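Why Do Soccer Games Get Called Off in the Cold?

February 21, 2022

Soccer is played outdoors through the winter in many places. Players run in rain, in wind and even in light snow. But sometimes you get to the stadium, or turn on the TV, and find out that the game has been called off. The sky may be blue and the sun may be shining. So what went wrong?

Most of the time the answer is in the ground.

What is a frozen field?

Soil looks solid, but it has lots of tiny gaps in it. Some of the gaps hold air and some hold water. Grass roots drink that water. When the weather gets cold enough, the water in the soil turns to ice. Ice sticks the bits of soil together, and the ground gets as hard as a sidewalk.

A little frost on the tips of the grass is not a big problem. It often melts by lunchtime. The trouble starts when the cold goes down below the grass and into the soil. That kind of frost can stay all day, even when the air feels warmer.

Why can't they just play on it?

A soccer shoe has small bumps on the bottom called studs, or cleats. On soft ground the studs sink in and grip. On frozen ground they can't sink in at all, so the player slides. Imagine trying to stop and turn while you are running at top speed across an ice rink.

Falling is worse too. Soft ground gives a little when you land on it. Frozen ground doesn't. A goalkeeper may have to dive onto it again and again in one game.

The ball also acts strangely. It bounces higher than the players expect, and it may shoot off sideways if it hits a frozen bump.
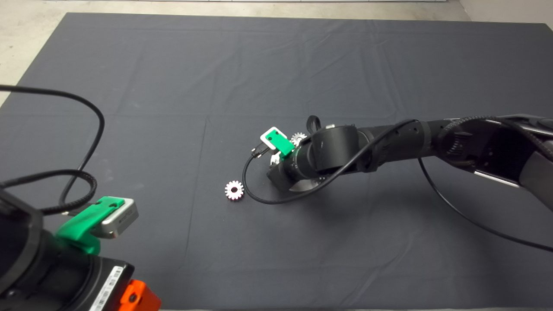

The person who decides is usually the referee. On a cold day the referee comes to the stadium early and walks all over the field. This is called a field inspection. The referee presses a heel into the grass, pushes in a stud or a key to see how far it goes, and rolls and bounces a ball. Then the referee checks the places that are most likely to be frozen.

Those places are nearly always in the shade. At Revuvstead, the main stand is tall and it sits on the south side of the field. In January the sun stays so low that the stand throws a long shadow, and the grass next to it gets no sunshine for weeks. The Revuvstead field is 111 yards long, and most of it may be perfectly good to play on. If one corner is frozen hard, though, the game is still off. You can't ask the players to stay out of one corner.

How do you keep a field from freezing?

The people who look after the field are called the grounds crew. They have a few ways to fight the cold.

The first is heat from below. Some big stadiums have pipes buried under the grass. Warm water goes around and around through the pipes and heats the soil above. The water is warm, not boiling. Water boils at 212 degrees Fahrenheit, and heat like that would cook the roots. The crew only needs to keep the soil a few degrees above freezing, which is 32 degrees.

Pipes have to be turned on early. Soil warms up slowly, so the crew looks at the weather forecast and starts the heating days before a game. If they wait until the morning of the game, it is too late.

Heating costs a lot of money to put in, and it costs more every time it is switched on. Many smaller clubs don't have it. Coste is a small club with a field that is more than 100 years old. It has no pipes, so the crew there uses the second way.

The second way is to cover the field. A cover works like a blanket on a bed. A blanket doesn't make any heat. It slows down the heat that is already there and keeps it from getting away. During the day the ground takes in a bit of warmth. At night the ground loses that warmth to the air, and it loses it fastest when the sky is clear. A cover keeps some of it in.
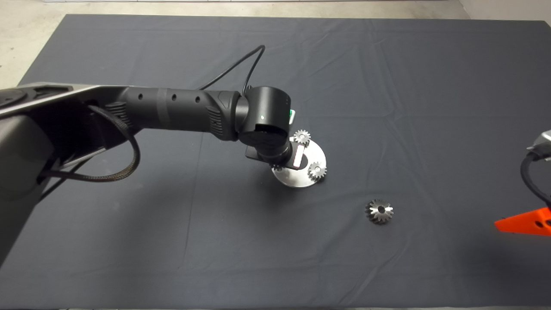 Field covers come in long sheets that are rolled out side by side until all the grass is hidden. The crew pulls each sheet as flat as it can and puts weights along the edges. Getting any big piece of fabric perfectly flat is hard. Look at the dark gray cloth in the picture. It has been spread out, and it still has soft creases and folds in it. A field cover is far bigger, and it gets wrinkles too. Small ones don't matter much. Big ones do, as the wind can get under them and lift the sheet. A flapping cover lets the cold in, and a very strong wind can carry one right off the field.

Some crews go a step further and blow warm air under the covers. The whole thing puffs up like a low tent. It works well, but the fans have to run all night and somebody has to stay up and watch them.

Covers can't be left on for too long. Grass needs light to grow, and it needs fresh air. If it stays in the dark for many days it turns yellow, and diseases can spread through it. So the crew takes the covers off in the day when it is mild enough and puts them back before dark. It is cold, heavy work, and a cover that has been rained on is heavier still.

What about plastic grass?

Artificial grass doesn't need to stay alive, so the crew can treat it differently. On some kinds of artificial field, a special salt can be spread to melt ice. You can't do that on real grass, as the salt would harm it. Artificial fields can freeze too, though. The little blades get stiff and the surface gets slippery, so the referee still has to check.

What happens when a game is off?

The club tells everybody as soon as it can. Fans may be traveling a long way. Trarnosance fans, for example, have a trip of 253 miles to get to Prelance, so they need to know before they leave home. That is one reason some inspections are held the day before.

Fans keep their tickets or get their money back, depending on the club's rules. Then the two clubs and the league look for a new date. It is often a weeknight later in the season. A team that has had several games called off may have to play twice a week in the spring to catch up.

Words to know

Studs: the bumps on the bottom of a soccer shoe that grip the ground. Also called cleats.

Inspection: a careful check to see if something is safe or ready.

Grounds crew: the people who take care of the field.

Postponed: moved to a later date. This is the word you will usually see on the scores page when a game has been called off.

Try it at home

On a cold evening, ask a grown-up if you can lay an old towel over a small patch of lawn. Put a stone on each corner. In the morning, lift the towel and press your heel into the grass under it. Then press your heel into the grass beside it -- does one feel harder than the other? Try again on a cloudy night and see if you get the same answer.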